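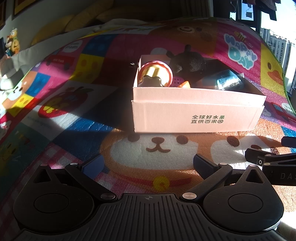 A pink box of small toys on the play mat.

I love a box of mixed-up toys! You dip your hand in and you never quite know what you'll get. Maybe something fuzzy, maybe something crinkly, maybe a plush toy with round ears poking up at the back.

So how do you sort a jumble like that? I start by tipping everything out on a mat (a soft one, so nothing bangs). Then I pick one rule and stick to it. My favorite rule is "Can you pretend to eat it?" Corn goes in the yes pile. A pudding cup goes there too. A plush toy goes in the other pile, unless you're a very hungry dragon.

Next I swap the rule and start over. Try soft and hard, or big and little, and watch how the piles change! The same toy can land with different friends every time. Grown-ups call this classifying, and people in libraries and grocery stores do it all day long.

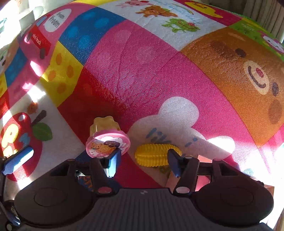
What if a toy fits in two piles?
Pick the pile you'd look in first when you want to play with it, or make a brand-new pile in the middle for toys that belong in both.

When you're done, put the biggest things back in the box first and tuck the little ones into the gaps.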